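Leltell Learning Group
Minutes of the project meeting, 6 Apr 2020
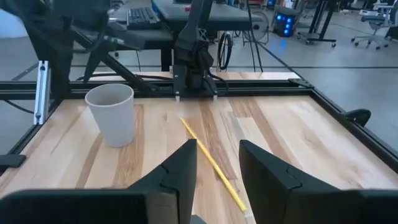

Keisha Pruitt asked that we settle what counts as a good example before anyone records another one, and that the answer be written down somewhere other than her notebook. Agreed, and that took up most of item 2 below.

Present: Bimla Kushwaha (chair), Pramila Rawat, Sabina Baláž, Keisha Pruitt
Joined for items 3 to 5: Ruoxi Tan
Minutes: Pramila Rawat

1. Minutes of the last meeting

Accepted with one correction. The sentence about the gripper speed setting should say "slower on approach," not "slower throughout." Sabina was very firm on this and she is right, because the carry in the middle of the move is fine at the normal speed and we don't want anyone creeping across the whole table.

Carried over: labels for the spare cables (Keisha, still open). The shared folder has been tidied (Bimla, done, and it's a joy to use now).

2. Pencil into cup: what we keep and what we throw out

The task for this round is the pencil and the paper cup. The operator picks the pencil up off the table, turns it upright and lowers it into the cup. It sounds like nothing and it is a wonderful task! The pencil is thin, it rolls, it has to be gripped at a sensible point along its length, and the cup is light enough to tip if you brush the rim. Everybody who has tried driving it has come away with opinions.

Keisha went through the trial batch of 15 recordings. She would keep 11 as they stand. Of the others, two have a long wait at the start while the operator gets settled, and those can be trimmed and used. The last two she would drop, since in both the pencil was nudged along by the fingertips for a while before it was picked up.

There was a good long discussion about nudging. Sabina's view is that a nudge is a perfectly decent thing for the policy to learn, provided it ends in a grasp. Keisha's view is that the nudges in the trial batch were accidents, and a learner can't tell an accident from a plan. Bimla suggested we separate the two: operators don't nudge in the main set, and if we want nudging we record it on purpose later, as its own set with its own label. Everyone was happy with that.

Rules agreed for the main set:

Start with the gripper open and clear of the pencil.
Press record, then move within two seconds.
One continuous approach. Small corrections are welcome and should be left in.
If the first grasp misses, open, back off and try again. Keep the recording.
If the second grasp misses, stop and mark it as failed.
If the cup tips, stop and mark it as failed. Don't stand it up with the arm.
End with the gripper open again and lifted above the rim.
Failed recordings are saved, never deleted. They go in their own folder.

On keeping missed grasps, Pramila asked whether we would be teaching the arm to miss. Keisha said she had worried about that too, but the recoveries are the most useful part of the whole batch. A policy trained on nothing but clean runs has never seen a gripper closed on air and has no idea what to do next. Sabina would like recoveries flagged so that we can train with and without them and compare. Agreed, and a flag will be added to the recording form.

3. Variety in the starting layouts

Ruoxi joined at this point and brought the layout plan, which everybody liked very much.

The plan is a target of 100 accepted recordings, with the starting positions drawn up in advance on a sheet. Each line of the sheet gives a rough position for the cup, a rough position for the pencil, and the angle of the pencil. The operator sets the table to match by eye and records. Ruoxi does not want anything measured with a ruler. Differences of a finger's width between the sheet and the table are good for us.

Points raised:

Pencil angle. Left to ourselves we all put the pencil down at the same comfortable slant. The sheet fixes this by asking for angles nobody would choose, including straight across in front of the gripper. Those are hard to drive, and Bimla asked that they be spread through the session so that no one gets a whole run of them when they're tired.

Which end is which. Sabina wants the point facing the operator in half the layouts and facing away in the other half. Ruoxi had the angles on the sheet but not the direction, and will add a column.

Cup side. The cup should go on the left and on the right in equal measure. Cup near the back rail is allowed, as long as the fingers can get over it without the arm reaching its limit. Keisha will try the far positions by hand first and strike out any that can't be reached.

The table. Pramila raised the wood grain. With light and darker strips running under everything, there's a chance the learner picks up on a particular strip as a landmark for where things usually are. Ruoxi thinks the spread of positions takes care of most of this. We'll check by running the trained policy with a plain cloth over the tabletop and seeing how much it minds. Really looking forward to that one.

The pencil color. Yellow is very easy to pick out on this table. Sabina proposed bringing in other colors straight away. After some back and forth we decided to stay with yellow for the main set and keep other pencils entirely for testing, so that we have an honest test to run at the end.

4. The wrist view

Ruoxi reported on what the wrist camera gives us during the approach. Having the fingertips always in view is a great help, because the gap between them and the object can be read from a single picture. The trouble comes late in the move, when the pencil is in the grip and the operator is over the cup. Depending on the angle, a finger may hide part of the rim just when it matters most.

Keisha has noticed that operators lean to one side to look around the gripper with their own eyes. The policy can't do that. If the person is steering by something the camera never sees, the recording is asking the learner to guess. Her suggestion is that for a few practice runs each operator should drive from the wrist view on the monitor and nothing else. It's slow at first and rather humbling, and it changes how you come in over the cup.

Agreed: every operator does a practice block from the monitor before recording for the main set. Practice recordings are kept apart and are not counted toward the target.

Background. The camera sees a good way past the back rail, out to the desk and the floor beyond. Bimla asked whether we should hang a screen. Ruoxi would leave things alone: what's in the room will shift a little from session to session, and the learner ought to get used to it. The one request is that people walk behind the workcell as little as they can while a recording is running. If somebody does pass through, the operator carries on and makes a note.

Lighting. Sabina will record at different times of day over the coming sessions so we aren't tied to one kind of light. Shadows from the cup move a surprising amount and we want that in the set.

5. Training and first test

Ruoxi will start a small training run as soon as the first part of the main set is in, without waiting for the rest. The result will probably be poor and that's fine. What we want from it is a look at where it goes wrong, so the remaining layouts can lean toward the weak spots. Last round, on the Trandarside blocks, we recorded everything first and only found out afterward that one whole corner of the table was thin. Bimla would love never to do that again.

For the first test the arm will be given layouts that aren't on the recording sheet. Pramila will draw these up and won't show them to the operators. Each attempt is scored in stages: reached the pencil, gripped it, lifted it, brought it over the cup, let go with the pencil inside. Scoring in stages was Sabina's idea, and it went down very well, as a plain pass or fail tells us so little in the early days.

There was some talk of going on to two-arm handovers, with one arm passing the pencil to the other. Lots of excitement around the table, and Keisha had drawings! Held over until the single-arm set is finished. The drawings are in the folder.

6. Recording software

Fesero, our recording tool, now saves the operator's notes together with the recording in one step, and Bimla reported that no notes have gone missing since the change. Sabina asked for the failed button to be moved away from the save button. Pramila seconded this with feeling. Bimla will move it.

File names stay as they are. The recovery flag and the pencil direction will both be fields on the form and shouldn't be typed into the file name.

7. Any other business

The Janjua team has asked to use our layout sheet for their own sorting task. All in favor, and delighted to be asked. Ruoxi will send it once the direction column is in.

Keisha asked for a box of the same yellow pencils and a sleeve of the same paper cups to be set aside for this project only. Cups get replaced when the rim is bent. Pencils aren't to be sharpened partway through the set, as a shorter pencil is a different pencil.

Actions

Keisha: try the far cup positions and strike out the unreachable ones. Cable labels.
Ruoxi: add pencil direction to the layout sheet, send it to Janjua, set up the early training run.
Sabina: write up the recording rules from item 2 on one page and put it by the workcell. Record at varied times of day.
Bimla: recovery flag and direction field on the form. Move the failed button.
Pramila: test layouts, kept out of the shared folder. Find a plain cloth big enough for the table.
All operators: practice block from the monitor before recording.

Next meeting later in April, once the first recordings are in. Bimla will send the time around.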